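Folding T-shirts the slow way

I own too many T-shirts. Most of them came free from one thing or another, and for years they went into the drawer in whatever shape they left the dryer. In May I took everything out and counted 68. I gave away the ones with holes and the ones I never liked, which left 55, and that is still a lot for one drawer.

The drawer is an Eren, the shallow kind, so a stack doesn't work. The shirts have to stand on edge, and a shirt only stands on edge if it was folded flat in the first place. Most of the work is in laying it out.
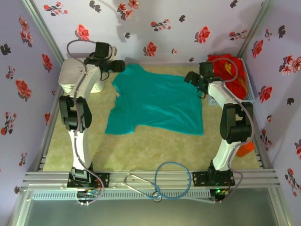

I used to fold on the bed and blamed myself for the results. A bed is too soft. The shirt sinks in, and any crease you smooth out on one side comes back on the other. A firm mat with some room around it is much better. Keep the waiting laundry in a basket at the back so it stays out of the way of the sleeves.

I start with the shoulders and get those even, then pull the hem straight. Cotton shirts that have been washed a lot tend to twist at the side seams, and there isn't much you can do about that. I follow the shoulders and ignore the seams. After that it's both sides in to the middle, sleeves back, and 2 folds up from the hem. If the print is thick, I try not to put a fold through the letters - it leaves a line that stays.

A teal shirt takes me the same time as any other, but red ones I wash and fold separately. I had an accident with a Praltton towel once.
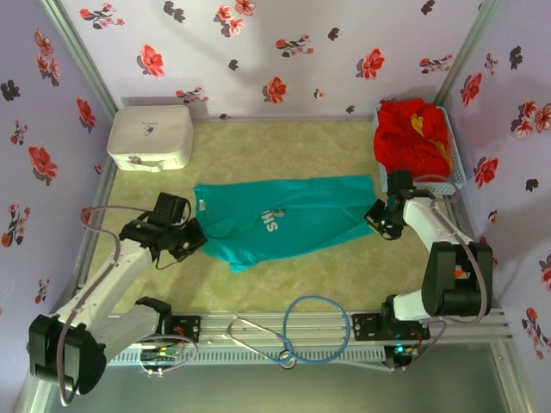

What goes in the drawer

Everyday shirts go in the front, 4 rows across. Anything I only wear for painting or yard work goes in the back.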